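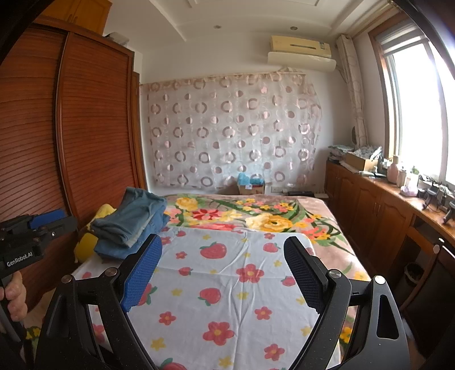

Surely nobody needs a whole chapter on bed sheets, a reader of the first edition wrote to me, and could I please get on to curtains. I've kept the letter. I've also made the chapter longer, so you can see how well that went.

Chapter 6
Sheets, and What They're Made Of

I came to textiles through sheets, so I'm biased. My first paid job was at a mill shop called Perkow, where I stood behind a long counter and measured flannelette for people who wanted to sew their own (plenty did back then, it was cheaper by a mile). I learned more about cloth in one winter there than in a year of lectures. People will put up with a scratchy jumper for an afternoon, but they'll march straight back to the shop with a scratchy sheet!

In Chapter 5 we looked at how yarn is spun and why the length of the fibre matters. Keep that handy, we'll lean on it a lot. In this chapter we take the yarn and turn it into a flat piece of cloth big enough to cover a mattress, then colour it, print it, wash it over and over and see what's left.

By the end of the chapter you should be able to:
tell a plain weave from a sateen or a twill by looking and by feel
explain what a thread count does and doesn't measure
describe how a repeat pattern is printed on wide cloth
work out how much a cotton sheet will shrink from a test square

6.1 The thread count muddle

Let's start with the number on the packet. Thread count is the number of lengthwise threads (the warp) plus the number of crosswise threads (the weft) in a square inch of cloth. We still use the inch for this, even though we buy the sheet in centimetres, and I've given up being annoyed by it.

Say you put a magnifier over a plain cotton sheet and find 82 warp threads and 65 weft threads in your square inch. Add them and you've got a thread count of 147. It's a modest number, and the sheet may be a lovely one, crisp and cool and tough enough for years of washing. A much bigger number can be reached by twisting several thin, weak yarns together and counting each of them separately. The cloth looks grand on the label and goes bobbly by March.

So the count tells you how closely the yarns are packed. It says nothing about the fibre, the twist or the finish. When I'm shopping I read the count last, after the fibre and the weave, and I'd like you to get into the same habit.

6.2 Plain, sateen and twill

Plain weave is over one, under one, all the way across. Weavers at Alemneh, the small mill we'll visit in Section 6.5, call it "honest cloth", and it's what most printed sheets are woven in, as the even surface takes a pattern well. Sateen floats its yarns over several neighbours before ducking under, so it feels silky and catches the light, but those long floats snag (keep it away from the cat). Twill steps its crossings sideways one row at a time and gives you the slanting lines you know from jeans. You'll meet it less often on beds.

6.3 Putting flowers on it

Florals have been on bed linen for a very long time, and fruit turns up nearly as often. Red is the one to watch. A small red motif on a white ground is about the hardest thing you can ask of a dye, because any loose colour has somewhere very obvious to go. Mills soap and rinse printed reds more than once, and you should still do the first wash at home on cold, by itself.

Most patterns are built from one block of drawing, the repeat, that joins up with itself on every side. The Granix sample book, which I use for teaching, has 2763 printed swatches in it, and students are always surprised how small some of the repeats are. A good designer scatters the motifs so your eye can't find the join. A rushed one leaves a stripe of bare ground across the bed, and once you've noticed it you'll never sleep there in peace.

Try this before you read on

Take an old printed sheet, pick one motif, and measure across to the next one that's exactly the same, facing the same way. Do it again going down. Write both figures in your notebook. Mine, from a Virkonetti single I've had since college, came to 42 cm across, and I had to crawl over the mattress twice to be sure of it. We'll need your figures for the cutting sums in Section 6.4.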